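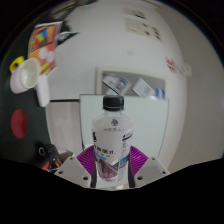 Print this item | E-mail this item

Gathering update: bottles, cups, and the long tail

July 11, 2024

Quick one this month, written between sessions, so forgive the shape of it.

Where we are. 351 good examples in the bottle set as of this morning. Target for the first training run was 200, so we're well past, and yes, the run has been started. It's on the Nurmi machine and it will be there a while. Please don't reboot Nurmi. If the fan noise bothers you, close the door.

For people who joined the list recently: we're teaching a small policy to pick up, move and set down everyday things, and it learns from people doing it by hand with the handheld grippers. You squeeze, the fingers close, the camera sees what the fingers see, the whole thing gets saved. Later the arm with the same fingers tries to copy it. So far the arm is a slow student. More on that further down.

Bottles

Started with drinking water because there's always some in the building. Clear plastic, black screw cap, white label wrapped round the body. Nice honest object. Stands up by itself, fits between the purple fingers, and you can find more in the kitchen.

Less nice for the camera. Clear plastic takes on whatever is behind it, so the part you'd most like the model to notice - the shoulders, the bit under the cap - is the part that changes every time you move the bottle six inches. The cap and the label are doing most of the work. First thing we'll check when the run is done is whether it has learned "bottle" or learned "black cap over white label." My money is on the second one. If so we need other caps, other labels, and some bottles with the label peeled off.

So, request: bring in bottles. Any kind. Rinsed please. Odd shapes welcome, colored plastic welcome, those squat juice ones very welcome. Put them in the crate by the Trallovico bench and write on the tape how much is left inside, if anything. Full, half, empty all behave differently once you lift, and the camera can't always tell, so it needs to be in the notes.

How to hold it

Went back over a batch from the first week and a lot of us were grabbing too high. The ribbed fingers bend around whatever they meet, and if they meet the shoulder, where it narrows, they slide up and you end up holding the cap. It works when a person does it because you feel it going and fix it with your wrist. The arm will not feel it going.

What we want now:

Come in level. Fingers on the body, label height.
Stop for a beat before you close. One beat, not three.
Close until it's held, then stop squeezing. If the bottle crackles you've gone too far.
Lift straight, then travel. No diagonal swoops.
Set down, open fully, back away along the line you came in on.

That last one gets skipped the most. People open a little and yank sideways, and the bottle goes over, and then they stop the recording as if it hadn't happened. If it goes over, keep recording, pick it up, carry on. Recoveries are useful. We have very few of them and would like a lot more.

Also, slow down at the end of the session. You can see it in the plots, everybody speeds up in the last ten minutes. Speed is fine. Speed you can't repeat is a pain.

Leave the mess alone

Big change from the spring instructions, so please read this bit even if you skip the rest.

We used to ask for a cleared surface. We don't any more. The early set was all cleared surfaces and the policy came out very sure of itself right up to the point where somebody left something next to the target, and then it went for that instead. Or hovered between the two. Painful to watch.

New rule is work in the room as you find it. Packets, cups, papers on the board behind, whatever is lying on the dark side of the bench - all of it stays. Don't arrange it. Arranged mess looks arranged, we all put things at the same nice distances without meaning to. Just start.

Only things to move: anything that could spill onto the electronics, anything with private info on it (mail, badges, screens with names), and anything hot.

And change rooms. Half the bottle examples come from the same two corners, which you can tell from the background alone, and if I can tell then so can the model. Windows, hallway, the carpeted room upstairs, all fine. Different light is worth more to us right now than more examples in the same light.

Cleaning up the data

Every recording gets looked at by a person. Takes longer than the recording does. Things that get an example thrown out:

Target out of view for most of the reach.
Tracking jump. You'll see the path teleport. Usually from swinging the gripper past a blank wall too fast, there's nothing on the wall for it to hold on to.
Other hand helping. I know. It's a reflex. Put it in your pocket.
Task label doesn't match what was done.

Things that do not get it thrown out: bad first try, bump, pause, wobble, talking (there's no sound kept). If in doubt leave it in and flag it. Much easier for us to drop an example than to get back one you deleted at the bench.

On labels: please use the short list. "Pick bottle, place bottle" is one task. We found eleventy spellings of it in the folder and I spent an evening merging them by hand. The list is taped to the inside of the Tredex cabinet and there's a copy in the shared drive. If your task isn't on it, write it in plain words and we will add it, don't squeeze it in under something close.

What the arm did

Small test last week on an early checkpoint, before the full set was in. Bottle on the bench, no tricks. It got there. Closed too early the first time and pushed the bottle along in front of it like a snowplow. After that it closed at about the right moment and lifted, held it, and then never put it down. Just stood there with it. We have a theory, which is that a lot of the recordings were trimmed right after the set-down, so the model barely sees anyone let go. Trimming is now switched off. If you wrote your own trimming script, please switch that off too, you know who you are.

The crosswise grasp (coming at the bottle from above, fingers over the cap) didn't work at all. Not many examples of it so no surprise. Leaving that for later, the neck is slippery and I'd rather have one thing working first.

Fingers and hardware

We have 2 handhelds in service and both need the same care. Check the fasteners on the gray plates before each session, by hand, they work loose. If a plate shifts even a bit then the fingers sit differently in the view and everything recorded that way is slightly off from everything else. Doesn't ruin it, but mark it.

Black strips on the inside of the fingers: wipe them. Dry cloth. No spray cleaner, it leaves a film and then things slip and we all blame the model. Replacement strips are in the Toven drawer, left side. If you take the last pair say so.

Wipe the lens too. Soft cloth, not your shirt. It sees very wide so a thumbprint near the middle spoils more than you'd expect.

Batteries: please put them back on charge. Came in twice this month to a dead pair and lost the morning.

Next up

Cups, starting as soon as the bottle run is off the machine. Upright, on their side, upside down. Cups lying down are the interesting case because there are a few sensible ways to grab one and people don't agree on wich is best. That's ok. Do what comes naturally, but pick one per example and stick to it, don't change your mind halfway through the reach.

After that, bottles and cups together, with a place to put each. Then probably packets and soft things, which will be a mess and I'm looking forward to it.

Sign-up sheet for the rest of July is in the shared drive. Slots are two hours, with a break in the middle that I'd like you to take. Wrists get sore. If yours hurts stop for the day, nobody is keeping score. Left-handers especially wanted, we have next to nothing from the left and the whole set leans one way as a result.

New people: do one practice session with someone who's done it before, those recordings go in a separate folder and don't count toward anything. Then you're in.

Odds and ends

Storage is filling up. Raw video from before the spring cleared-surface set will be moved off to the slow disk at the end of the month. If you need it on the fast one, speak up.

The calibration board went missing and came back with a coffee ring on it. Reprinted. New one is on the hook, keep it flat and keep it dry.

Some of you asked for a count of your own examples. Can do, send a note. Not going to post a leaderboard, last time we tried that the quality fell off a cliff.

A proper write-up of the bottle results will go out once the run is finished and the arm has had a fair few tries at it. Might be good news, might be the snowplow again. Either way you'll get the numbers and some video.

Ok, back to the bench. Bring bottles.

Print this item | E-mail this item

Contact the newsletter desk | Copyright 2024 Trallovico. All rights reserved. | Back to top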